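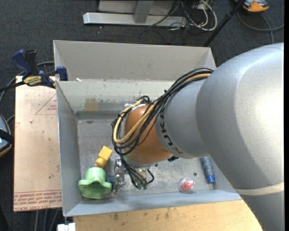
The new good-practice sheet for shared robot cells went out on Monday, and I have read it twice looking for the part that would change what anyone does. Section one says the working area must be "suitably defined". Suitable to whom? A cell where the bin is held by a couple of bar clamps and the cables are bundled along the top of the arm may be perfectly sound, or it may need another hour's work, and the sheet gives you no means of telling which. It has 18 clauses and I found two with a number in them.

Hiu-tung Ng, who sat in on the drafting for Tondar, tells me the vagueness is deliberate. Sites differ, she says, and a fixed rule for cable slack would be wrong somewhere. Fair enough, but a rule that can't be broken can't be checked either.

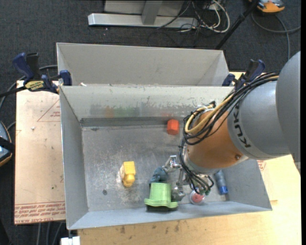 Reading time: 2 min

Clause 5 covers clamping and is the best of them. It asks for fixings to be looked at before each run and again after any knock, with initials and a time. With four clamps where two bins meet, I'd expect that to be a short job, and I would still like to see how many logs get filled in at the desk afterwards.

Clause 11 I trust less. It allows up to 30 runs between checks of the fingers, whatever is being picked up. A round thing in a clear cup and a block with rounded edges surely don't ask the same of a gripper. Réka Kelemen at Galtus wanted the limit tied to the parts and was told this would come in the next version. So was the clause on cable wear, last time.

Comments on the draft go to the Teixeira office by the end of March.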